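# Keeping the Beds Full: A Conversation with Vistalia's Director of Guest Housing
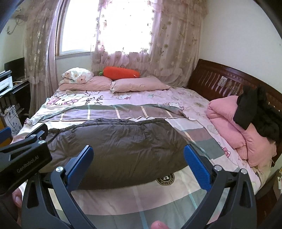

*A small bedroom with a double bed.*

Vistalia manages short-stay housing for the families of hospital patients. Its largest property, Judside, has 25 bedrooms on a quiet street in Rutherford and admits guests on referral from social workers. The director of guest housing spoke with the newsletter on a Tuesday in the building's front office.

The organization hosted 264 families last year. According to the director, the number says less than the length of the visits. "A family that stays two nights needs a bed and a bus schedule," the director said. "A family that stays six weeks needs a kitchen shelf, a mailing address and somewhere to have an argument in private."

Longer stays have become more common, and Vistalia has changed its rules to match. Guests were formerly required to renew their rooms every 8 days, a process that meant a new form and a call to the referring social worker. The period is now 13 days. "We were asking people to prove again and again that their child was still sick," the director said. "I am sorry that we did it for as long as we did."

The room charge remains the same for all guests and is waived on request. No proof of income is collected. Asked whether the policy is open to misuse, the director said that the question comes up at most board meetings. "I tell the board that I have met very few people who would choose to be here."

Housekeeping was another subject on which the director had firm views. Bedding is changed weekly unless a guest asks otherwise, and staff do not enter an occupied room before noon. Many parents return from the hospital at dawn and sleep through the morning. "We used to vacuum the halls at nine," the director said. "A father came out in his socks and asked us, very politely, to stop. We moved it to three in the afternoon that same week."

In January, Vistalia will take over a second property, Clellau, a former boarding house on the other side of Rutherford. The building is sound, but its plumbing is old and the upper floor has no elevator access. Those rooms will be offered only to guests who can manage stairs until the work is complete. The director declined to give a completion date – "I have given dates before" – and said that the ground floor would open first.

Families on the current waiting list will be contacted by their social workers. Guests already staying at Judside will not be asked to move, although a transfer may be requested at the front office by anyone who would prefer to be nearer the Clellau bus line.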